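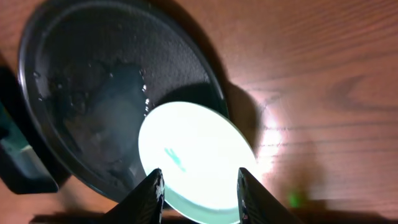 Re: [tablewares] black plates and water spots, again

Quick one before I have to leave, sorry for the fragments.

> On the black stoneware: I have the Oltetti ones, the big round
> ones with the raised rim, and I can't get them to dry clean. Every
> single time there are spots. I've tried the rack, I've tried leaving them
> flat on a towel, I've tried the rinse stuff in the machine. The
> white plates from the same load look fine. Is it the glaze? Did I
> buy a bad batch? Also do people here stack small plates on top of
> the big ones, or is that asking for scratches?
>
> Water here is hard, if that matters. Table is wood, oiled, and I'd
> like to keep it nice.

Not a bad batch. Black glossy glaze shows everything. Your white plates have the same spots on them, you just can't see them. Hold one up sideways to a window and look.

What I do with mine (not Oltetti, an older Imhof set, but same idea, shiny black with a bit of speckle in the bottom):

- wash by hand, hot as you can stand
- rinse, tip, shake over the sink
- dry right away with a flat woven cloth. Not terry, terry leaves fluff and on black you'll see all of it
- for spots that are already there, white vinegar and water, 50 / 50, wipe, rinse, dry

I mix 500 ml at a time and keep it under the sink. Lasts for ages.

The raised rim is your problem with drying flat. Water has nowhere to go, it just sits in the bottom in little beads and dries right there. Flat on a towel is the worst way to do it. If it has to air dry, stand it on edge. If your rack slots are too narrow for the rim (mine were) the Komeck rack has wider ones at one end. Ugly thing but it works.

Rinse aid: tried it, made a smeary film on the black ones. Grayish, kind of cloudy. Vinegar took it off. Maybe I had the dial too high, never went back to check.

Stacking: small on big is fine if the foot of the small one is smooth. Run your finger around the bottom. If it feels like sandpaper, put something in between. I cut up an old flannel sheet, got 20 circles out of it and they're still going. My little Lillamari plates, the pale green ones, have a rough foot and left a gray ring on one of the black ones before I figured that out. Baking soda paste got most of it. Not all.

And don't stack wet, and don't park a wet one on the table "for a minute". I have a nice white ring on my own table from exactly that, a year ago August. Oil helps but it doesnt make the wood waterproof. Cork mat or a folded towel, whatever's handy.

Somebody asked about the glaze numbers on the back, mine say 1367 stamped near the foot, no idea if that's the color or the shape. If yours have a number post it, would like to compare.

Haven't tried the car wax thing that was going around. Wouldn't, on something you eat off of.

OK really have to go. Will look for the name of that cloth tonite.

Filed under: Dishes & Glazes, Hard Water, Wood Tables

3 comments

Standing them on edge fixed it for me. I feel a bit dumb, had them flat for two years.

Does the vinegar do anything to a matte glaze? Mine are black but not shiny. Don't want to wreck them.

Mine have a number too but it's half worn off, ends in 67. Bought secondhand so no box. The flannel circles are a good idea, I've been using paper towels and they stick when there's any damp left.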